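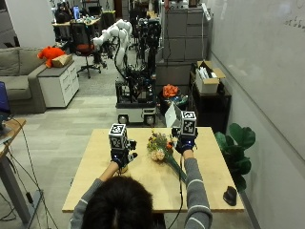
*Glove capture, bouquet task, fixed camera. Marker cubes on both hands, cable on the right.*

**Ticket:** right-hand track jumps during bouquet demos
**Project:** Womport (glove demos to arm policy)
**Opened:** March 2026
**Status:** closed, with one item moved to a new ticket
**Severity:** was "low", then somebody trained on it

### Report

Replayed demos show the right wrist snapping over by what looks like a quarter turn, holding there for a few frames and snapping back. The left hand is fine. Position is mostly fine too, it's the rotation that goes. On the arm this comes out as a sudden flick of the wrist, which is a bad habit around roses.

Set affected: Furtună, the flower set, 698 demos. The block-stacking set from the same gloves replays cleanly, which is why the first reply on this ticket was "works for me".

### Log

**Entry 1.** Checked the obvious. Cube on the right glove is tight on its bracket. Swapped the cubes between gloves and updated the config. Fault stayed with the right hand. Swapped them back, and forgot to update the config, so please ignore the plots attached to this entry. They are very exciting and mean nothing.

**Entry 2.** Suspected the cable. Logged glove sensor packets for a whole session with the right lead wiggled on purpose. No dropped packets. Finger data is clean all the way through the bad frames, so the glove knows what it's doing and only the cube pose is wrong.

**Entry 3.** Went through the raw marker detections. In the bad frames only one face of the right cube is being picked up, and it is nearly square on to the camera. Single flat marker, two possible poses that fit almost equally well, and the solver picks the other one. Textbook. I have the textbook. It was holding up a monitor.

**Entry 4.** Why right and not left: in the flower task the right hand works round the stems and keeps tipping the cube to the same angle, while the left mostly steadies the blooms. Block stacking never gets the hand into that position for long. So the fault was in the gloves all along and the blocks were too dull to find it.

**Entry 5.** Tried the smoothing filter from the Ameck tools. It turns a sharp flick into a slow, graceful one. The arm now ruins the bouquet with feeling. Reverted.

**Entry 6.** Tried refusing any frame with fewer than two faces visible. Rotation is perfect, and a good part of every demo has gone missing. Reverted.

**Entry 7.** Kept the single-face frames but made the solver return both candidate poses. We then choose the one closer to the last good rotation, carried forward with the glove's own motion sensor. If the gap since the last two-face frame is longer than 15 frames, the stretch is marked as unknown and left out of training. First version had the sensor axes the wrong way round. Second version did not.

### Result

Reprocessed the full set on the Rimedberg machine overnight. Snaps are gone from every demo I replayed by hand, including the ones that started this. 13 demos had to be thrown out altogether because the cube was single-face for nearly the whole take. Everything else survives with short gaps.

Retrained with the same settings and ran the pick-up-and-turn test on the arm. Before the fix it finished 10 runs cleanly before we ran out of patience and flowers. The new policy has no wrist flick in the runs so far, but there aren't enough of them for me to put a success rate in a ticket, and I'd ask that nobody else does either. The grip on the stems is still too hard. Separate problem, separate ticket.

### If you see this again

1. Plot the number of visible faces per frame next to the rotation. If the jumps sit where it drops to one, it's this.
2. Check `pose_mode` is set to `both`. The old default is `best`, a generous name for it.
3. Do not reach for the filter.
4. After moving a cube from one glove to the other, update the config. After moving it back, update the config.

### Left open

- A second camera lower down would give us another face most of the time. Moved to its own ticket, where it can wait for a bracket.
- Re-record the discarded takes. Planned for July.
- The block set has not been reprocessed. It looks fine. So did this one.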